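Evine Audiobook Project: Progress Report to the Orovitz Fund
Covering the spring and summer, submitted in August
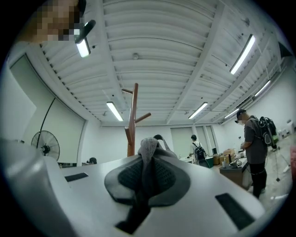
Is the novel finished?
Four of its nine parts are recorded, edited and approved, and a fifth is recorded but has a truck in it.

The truck backs up for most of a love scene. We have tried to filter it out and the result sounds like two people courting inside a vacuum cleaner, so that scene will be read again in September, after the road crew has moved on to annoy someone else.

For those on the board who joined after the grant was made: Evine is a long out-of-print novel about a ferry town, told by a widow who dislikes almost everyone in it and is usually right. Utarer Press holds the rights and is bringing the paperback back in the winter. Your grant pays for the unabridged audio edition, to be released alongside it and lent free through the county libraries.

Where the money has gone

Studio time is on budget. Editing is over budget, for which the author of the book must take some of the blame. The widow speaks in sentences that run to a page and a half, and a reader who breathes in the wrong place has to go back to the start of the thought, which may be on the previous page. Our narrator has taken to marking her breaths in pencil. Her copy now looks like sheet music.

We moved $2000 from publicity to editing in June, with your office's approval. Publicity has so far consisted of a postcard, and we feel it can stand the loss.

The accent question

Our application promised "an authentic regional voice." We have since learned that the region has several, and that people from each one consider the others an affectation. We sent a sample chapter to 30 listeners from local reading groups. Most liked it. A few told us that no one on the north shore ever said "supper" that way, and one sent a recording of himself saying it properly. He was very good and we have given him the part of the harbormaster.

The text

The first edition drops a paragraph in part six, so that a character named MacBrayne leaves the house twice without coming back in between. Utarer found the missing lines in the author's typescript and will restore them in both editions. MacBrayne now returns for his hat.

Still to do

Parts six through nine, the repair to part five, and the opening credits, which are waiting on the exact wording you would like for the Fund. We have had two versions from your office and they disagree about "the." Please let us know which one wins before the next studio booking, a Saturday late in September.

The final payment request will follow when part nine is approved.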